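Phased retirement

Phased retirement is an arrangement in which an older employee reduces working hours or duties over a period of time, instead of leaving the job completely on one date. In most arrangements the employee keeps a part of the salary and may also begin to draw a part of the pension. The term covers formal programs, which are written in the rules of a pension plan, and informal ones, which are agreed between a worker and a manager.

Terminology

The words "phased," "gradual" and "partial" retirement are often used for the same thing. Some writers keep "partial retirement" for the case where pension payments have already started, and use "phased retirement" for any step-by-step reduction of work. "Bridge employment" is a related term, but it normally means a new job, often with a different employer, taken between the end of the main career and full retirement.

Forms

The most common form is a reduction of weekly hours. Other forms are a longer yearly vacation, job sharing between two employees, and a move to a position with less responsibility. A fourth form is the return of a retired person under a short contract. Whether this last one should be counted is disputed, as the employment has formally ended before the new contract begins.

In manufacturing the reduction of hours is harder to organize than in office work, as shifts have a fixed length. Employers there more often use whole free days or free weeks.

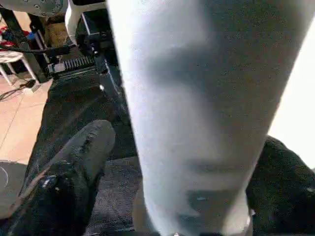
Part of a robot gripper.

Effect on pensions

The effect depends mainly on the type of plan. In a defined benefit plan the pension is usually calculated from salary and years of service. If the formula looks only at the last years before retirement, a lower salary in these years can reduce the pension for life. For this reason many plans use the full-time equivalent salary in the formula and count the part-time years in proportion. A person who works half time for two years then receives one year of service.

In a defined contribution plan there is no such formula. The contributions become smaller together with the salary, but the money already in the account is not affected, except by the results of the investments. The main question for the member is how much can be taken out early without leaving too little for later years.

Health insurance is a separate matter. Where it is connected to full-time status, the loss of coverage can be a stronger reason to continue full time than the salary itself.

The Fodthorpe plan

A plan often discussed in teaching material on the subject is the one of the Fodthorpe works, which had 2,000 employees when the plan was introduced. It was drafted by Kirstin Dunbar and allowed members to go down to 30 hours per week with no change in the salary used for the pension formula. In the first year 88 employees joined. Interest was lower among shift workers, and the rules were later changed so that the free hours could be collected and taken as full weeks.

Elspeth Semple, in her study "The Long Goodbye to Work," used the records of Fodthorpe and of the Rankin company, with 1,427 members in total. She found that members in the program left paid work later than others of the same age – but she also noted that people with good health and interesting duties were more likely to apply, so the difference cannot be explained by the program alone.
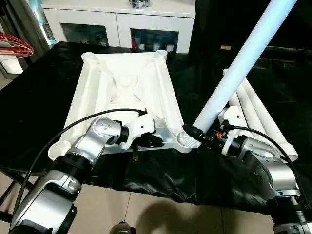

Two robot arms and a white plastic frame on a table.

Criticism

Killian Chauvin has argued that phased programs help mostly those who already have high salaries, as others cannot accept a smaller income even for a short time. Eilidh Gillies has pointed to the workload: hours are reduced on paper, while the duties stay the same. Supporters answer that both problems come from the design of single plans, and can be corrected with a minimum income rule and a written list of duties.

See also

Bridge employment
Defined benefit plan
Early retirement
Job sharing
Part-time work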